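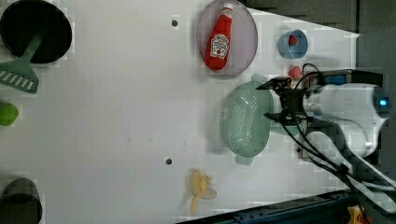

Ketchup, lying down on the lavender plate. The green turner has the black bowl.

The Play Food Shelf, Continued
Posted 2004-08-17

Welcome back to the gallery, or welcome for the first time if you got here by typing "toy banana identification" into a search engine, as a surprising number of you do. The kitchen things have outgrown their shelf again. They were last sorted in November, into three bins marked Food, Dishes and Other, and by the end of that week everything was in Other.

One picture this time, with notes on the pieces you can pick out in it. The rest of the gallery is captions only until I get the other pages loading properly. Click nothing. There is nothing to click.

THE KETCHUP
Red bottle, white cap, small tomato on the label. Ketchup is the senior member of any pretend kitchen. Children who will not touch a vegetable, real or otherwise, will serve you ketchup on a plate and wait for you to finish it. I have been served ketchup as soup, as cake and once as a bill.

THE PLATE
Oval, somewhere between pink and lavender depending on who is arguing. The rim is a shade darker. I list it as "lavender" in the index and get letters. It belongs to no set I can trace. The Ziltden tea service had a plate close to this shape but theirs was round if you measured it, and I did.

THE TURNER
Sage green, slotted, long in the handle. A good slotted turner is wasted on a pretend egg, which has never once needed draining. I keep two in rotation anyway. They are the first thing anyone grabs, and they get used as an oar, a microphone and a fly swatter before they get anywhere near a meal.

THE BLACK BOWL
Wide, round, dark inside. Everything ends up in it eventually, so whatever you are looking for, look there first. At the Huvatcombe swap meet I saw a similar one priced at 19 dollars with a straight face. I put it back down very gently.

THE CUPS
The dark gray one and the little light-blue one, which do not match and never will. The blue one has something small and red tucked inside. Small cups attract small objects. I have emptied that size of cup 33 times this summer (I kept a tally on the fridge, it was a slow summer) and have recovered buttons, a raisin and a single doll shoe.

THE STRAWBERRY, PROBABLY
Reddish pink and small, just below the blue cup. I am calling it a strawberry. Strawberries are the socks of the play food world: you buy a bag of eight and by the weekend you own one. The Ogola sets used to come with a punnet to keep them in, and then you lost the punnet.

THE YELLOW ONE
Pale yellow, toward the near side of the table. My index says "banana, small." A reader who collects this sort of thing more seriously than I do says it looks more like a little cluster of petals, and I can see that too. One side flares out and is slightly see-through, which I have never noticed in a banana. Filed under Fruit, with a question mark.

THE LIME GREEN BALL
Over by the turner. Lime in color. It could be pressed into service as a lime, and in this house it would be, but I have entered it as a ball. Standards have to start somewhere.

CAPTIONS WAITING FOR THEIR PICTURES

Stito waffle iron, hinge gone. Makes no waffles, as before.

Half a wooden pizza. The other half is at my sister's and negotiations have stalled.

Salt shaker with one hole. Pepper shaker with one hole. Good luck.

A carrot that has been chewed by a dog, a toddler, or both in shifts.

Egg carton, full. I have never seen this before either and took the rest of the day off.

NOTES
The full index stands at 874 pieces, counting lids separately, and lids are always counted separately. If you have a spare lid of any kind, write to me. If you have a firm opinion on the yellow one, write to me about that as well, but keep it to a page.

Trades considered. No more plastic corn, please.

Back to the main gallery | Index by color | Index by fruit | Missing lids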